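Econ 297 notes: reading a housing index
2 min read

I'm always a bit wary when somebody quotes "the" home price to me. A median price only tells you about the homes that sold, so if 27 big houses change hands in June the number jumps – even when every home in town is worth what it was in May! 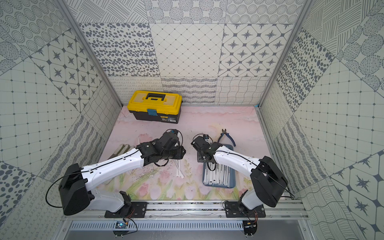
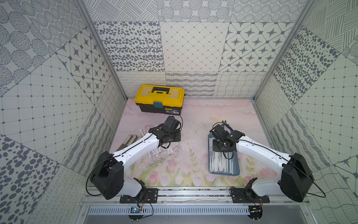
A repeat-sales index gets around that by following the same house from one sale to the next. My quibble is remodeling (a new kitchen looks like a hot market). For next class, take the Skyrme County sheet and work out both measures for 21 homes.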